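Materials Handling Assistant (2 posts), part-time

Nerkum, Unit 7, Mallik Yard

Nerkum takes in used covers, panels and soft furnishings from offices, schools and halls, sorts them, and gets them ready to go out again. Some items are mended and sent back to where they came from. Some are sold on by the piece, and the rest is stripped down for its cloth and filling. We are looking for two people to join the sorting and folding bench.

The work is steady and fairly repetitive. You will spend most of a shift on your feet, handling one thing after another. We need people who will treat the last item of the day the same way as the first.

Hours and pay

Each post is 22 hours a week, spread over four shifts. Shifts start at 8.30am and finish at 2.30pm, with an unpaid half hour for lunch. Pay is £298 a week before tax. The posts run from March for six months in the first place. We expect at least one of them to be extended, but can't promise that now.

Holiday is pro rata. Gloves and an apron are provided. Please wear flat, closed shoes of your own - boots are fine.

What you will be doing

Taking items off the trolleys and laying them on the bench, face up.

Checking both sides for tears, pulled seams, stains and loose threads. A loose thread is noted on the ticket and left alone. Please don't pull it or snip it, even if it looks like it would only take a second.

Sorting by surface. Smooth cloth, textured cloth and coated cloth go in separate bays. Many of our pieces have two materials joined along a seam, and these are sorted by whichever covers the larger area. If it is too close to call, ask the bench lead.

Smoothing out creases where you can, and marking the ticket where you can't. Deep creases at a join often stay put and the mending room will want to know.

Folding or stacking finished items. Stiff panels are stacked flat with a sheet between each one. Soft items are folded in thirds, seam inwards.

Keeping the bench and the floor around it clear. We stop ten minutes before the end of each shift to sweep up and empty the offcut bins.

There is a delivery from Bergeron most weeks, usually mid-morning, and everybody helps bring it in. A delivery can be about two hours' work on its own.

Who we are looking for

You don't need to have done this kind of work before. People have come to us from laundries, shops, care work and school kitchens, and a few straight from college. You will be shown the bench in your first week and will work next to someone else until you are both happy with how it is going.

You do need to be able to tell one cloth from another by look and by touch. Dark greens, blacks and navies are the ones people mix up, particularly when the surface is shiny and the light is on it. We use a daylight lamp at one end of the bench for these. If you have trouble telling colours apart, please still apply, as the stiff panels are sorted by size and can be done without judging colour at all.

You should be able to lift up to 12 kilos, read a printed ticket and write a short clear note on it. Sewing is not part of this job. If you would like to move into the mending room later on, tell us, and we will see what is coming up.

The unit is dry but not very warm in winter, and there can be dust and fibres in the air when we are opening bales. Masks are kept by the door. Let us know beforehand if you have asthma or a skin condition so that we can talk about which bays would suit you.
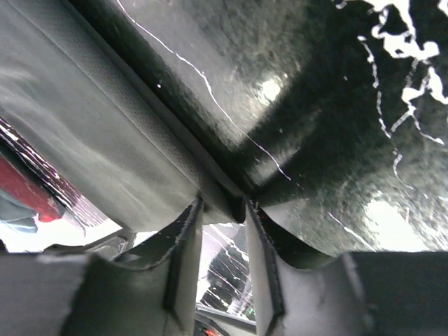

Grey against dark green, with a deep crease where they meet. 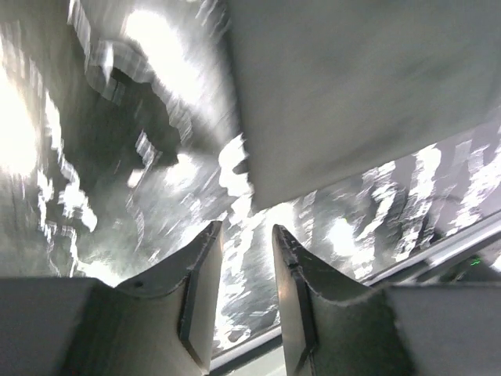

How to apply

Send us a letter or email of no more than one side, saying why the work would suit you and which mornings you can't do, if any. A CV is welcome but you don't have to send one. You can also pick up a paper form from the Giteck counter at the front of the yard and leave it there once you have filled it in.

We will ask people we want to meet to come in for an hour. It is part chat and part bench: we will give you a mixed pile and a stack of blank tickets and ask you to work through it at your own speed. We aren't timing you. Tea and coffee are provided and we will pay your bus fare if you keep the ticket.

Parking at the yard is limited to the bays marked for Mallik, and the ones by the gate belong to the tyre place. The side door has a step. There is a level way in round the back, so please mention it when you apply if you would like us to meet you there.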